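Two-arm kitting cell quote, does this budget make any sense?
Shop Floor Automation > Buying and Planning
Page 1 of 1

hrefna_b
9:12 am
We're a 58 person shop, mostly machined fittings and small assemblies. Management wants a two-arm cell for kitting: blocks, bushings, a rod and a plate get picked off a table and go into a tray. The quote from Rosov came in at $173,000. Covers two arms, two multi-finger hands, the table and frame, the controller, and "digital commissioning". Doesn't cover a guard, vision, or anyone coming back after week two.

I have to say yes or no before the May budget closes. My gut says no. Has anybody bought something like this and would do it again?

ketill.i
9:40 am
What's your volume? Everything else is decoration until you know that.

hrefna_b
9:51 am
417 kits a week. Good week maybe a bit more. One person does it now and she also does labels and receiving.

ketill.i
10:03 am
Then you're done. You don't have a labor problem worth $173,000. You've got part of one person, and you'd still need that person to load the table and clear jams. Spend the money on a second saw.

Nadiia Fedoruk
10:26 am
I'd slow down a little before killing it. We put in a two-arm cell a couple of years back and the volume case was weak for us too. What paid was that the kits stopped going out short. One customer was charging us back for every short kit and that line on the P&L went to zero. Hrefna, do you track shorts?

My complaint about your quote is different. Multi-finger hands for blocks and bushings? Why? A parallel jaw picks up a cube and a bushing all day and you can buy spares without a lead time. Fingers are where the money goes and where the maintenance goes.

hrefna_b
10:44 am
We track shorts badly. I could dig it out of the returns log.

On the hands, I asked. The answer was that the rod and the plate need a different grip from the cubes and they don't want a tool changer. They quoted Vomuren hands, two of them, no spare.

nanna_h
11:15 am
No spare is a joke. Ask for the price of one hand on its own, in writing, and what the lead time is. Then add it to your number. We skipped that once and lost most of a month.

Also "digital commissioning" means they run it in a simulator and send you a video. Ask what the parts look like in there. Ours were perfect. Every bushing standing straight up. On our floor they come out of the tote on their sides with oil on them, and a good share of the first month went into teaching a robot what a bushing lying down is.

ketill.i
11:22 am
This. A simulator is a sales tool.

Nadiia Fedoruk
11:38 am
Disagree, it's only a sales tool if you let sales drive it. We used ours to find out one arm couldn't reach the front corner without the elbow going where the other arm wanted to be. Moving a base in Starnus took an afternoon. Moving it after the plate is drilled and pinned would've been a change order. Ask for the working file, not the video, and put your own ugly parts in it. If they won't hand over the file, that tells you plenty.

philomena_ob
12:07 pm
Buyer here, not an engineer, so ignore me on fingers. Three things I'd want before signing:

A fixed acceptance test. 400 kits in a row, your parts, your totes, their people standing back - and the last payment hangs on it.
A price for the guard and the vision now. "Customer to supply" on those two can hurt.
What the yearly software fee is after year one. There's always one.

And I'd ask them to quote one arm. If they can't say what the second arm buys you at 417 a week, you're paying for a nice demo.

ketill.i
12:15 pm
Agree with Philomena on the one arm. Still say buy the saw.

nanna_h
12:31 pm
One arm can't hold the plate while it sets things on it, though. Depends if the tray needs that. We tried a clamp instead and it was fine, but our plate was always square to the table.

hrefna_b
2:48 pm
OK, this helped more than the sales call did. I pulled the returns log at lunch and shorts are a real number but a small one. It doesn't get me anywhere near payback.

So I've gone back to Rosov for a one-arm price with a clamp, a parallel jaw as an option, a spare hand as a line item, and Philomena's acceptance test. They did send over the Starnus file without a fight, I'll give them that. Both arms are in it, and the bushings are all standing up, Nanna, so you called it. Next I want to dump in parts lying on their sides and see what the reach looks like with the right-hand arm alone. If it can't get to the cubes at the back from where it's mounted, the one-arm quote needs a new base position and I'd like to know that before they price it. Ásgeirsdóttir in our toolroom has the floor dimensions and wants the frame posts checked against our aisle too. The budget request stays in my drawer until then.
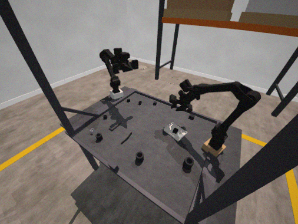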